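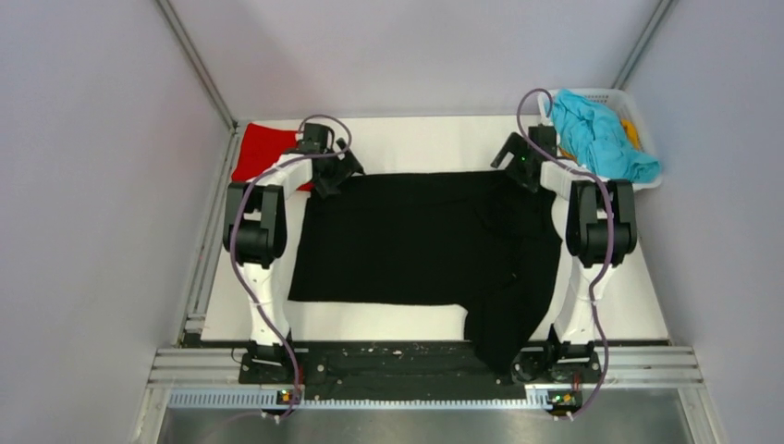 Slide 1. Black garment laid out on a white tabletop, a sleeve-like section hanging over the front edge.

Speaker notes: Buying Less, Mending More
Evening talk, Prarkatthorpe Library, 7:00 p.m.
Speaker: Ingrid Benavides

Opening (keep it short)
Thank Elli Miettinen for setting up the room and for lending me the sewing box. Say where the restrooms are. Questions at the end, except during the washing part, when people can shout them out.

I ran the alterations counter at Magaña for 13 years. Most of what came over that counter was hems and zippers. Very little of it was worn out. Tonight is about clothes you already own and how to get more years from them.

Slide 2. What I spent
I kept a notebook for one year, starting in September. Every item of clothing went in, including socks and the rain jacket I returned. The total came to $2,193. Of that, $900 went on things I wore fewer than five times. Pause here. Somebody usually wants to know what the worst one was. It was a linen suit.

The next year I set a rule that I had to repair one thing before I could buy one thing. I spent $302, thread and buttons included.

Slide 3. Where clothes fail
Knits go at the elbows and the underarm. Pants go at the inner thigh and the back of the hem. Shirts go at the collar fold. Coats hardly ever fail in the cloth. The lining goes first, then the pocket bags.

Ask for hands: who has a coat with a hole in the pocket? Tell them a pocket bag is a 20-minute job and the straight stitch is the only one you need.

Slide 4. Washing
Wash less often and wash cooler. Turn dark clothes inside out. Close zippers before they go in, and leave shirt buttons open, as closed ones pull on the buttonholes.

Skip the dryer for anything with elastic. If you have no space for a line, a rack over the bathtub is fine. Dry sweaters flat on a towel and pull them to shape with your hands while they're damp.

If someone asks about fabric softener: I don't use it. It makes towels worse at their job. Don't spend ten minutes on this like last time.

Slide 5. Basic kit
Needles in two sizes, black thread, white thread, gray thread, small scissors, seam ripper, pins, a tape measure. Gray thread disappears into more colors than you'd think. Pass the sewing box around at this point and make sure it comes back to the front.

Slide 6. When to pay someone
Leather, down jackets, anything pleated, anything you'd be upset to ruin. Get the price before you leave the item. Ask whether they match thread. Rokell on the north side does zippers, and Turko takes shoes and bags.

Slide 7. When to let go
If the cloth tears when you put a needle through it, it's finished. Cut off the buttons and save them. Cotton makes good rags.

Wool that has shrunk can be cut up for patches without fraying. Show the mittens if there's time.

Closing
Mending table is open until 8:30. Handouts are by the door, and the second page has the darning diagram. Box goes back to Elli.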